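Module 3: Electrical Safety at the Workstation
Handout for participants
Course leader: Ita Tully

3.1 Purpose of this session

Participants will learn to choose, position and check an extension lead for desk use. The session covers portable leads only. Fixed wiring and floor boxes are dealt with in Module 4 and should not be opened or altered by staff.

3.2 Types of lead

The leads issued for desk use fall into two groups: those with a single switch for the whole strip, and those with a separate switch for each outlet. The second group is preferred at shared desks, as one user may turn off a lamp or charger without cutting the supply to a colleague's computer.

A white strip of four outlets has a round button beside each one, and the cable leaves at the far end. Each outlet position combines two-pin and three-pin slots. Participants should note that a slot which accepts a plug does not show that the appliance is suitable for the local supply – the rating plate must still be read.
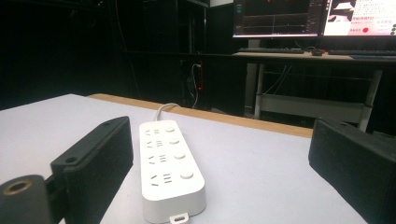 3.3 Loading

The total load must remain below the figure marked on the lead. For the exercise, assume a limit of 4000 watts and a desk with the following items:

Monitor: 100 watts
Desk lamp: 15 watts
Fan heater: to be read from the rating plate

Heaters and kettles are to be plugged directly into a wall socket, whatever the result of the calculation.

3.4 Position and inspection

Leads should lie flat, with the cable clear of chair wheels and walkways. One lead must never be plugged into another. Before use, look for cracks in the casing, scorch marks at the slots and damage where the cable enters. A faulty lead is to be unplugged at the wall, labelled and handed to the course leader.

Written answers to the loading exercise are due by Oct 23, 2021.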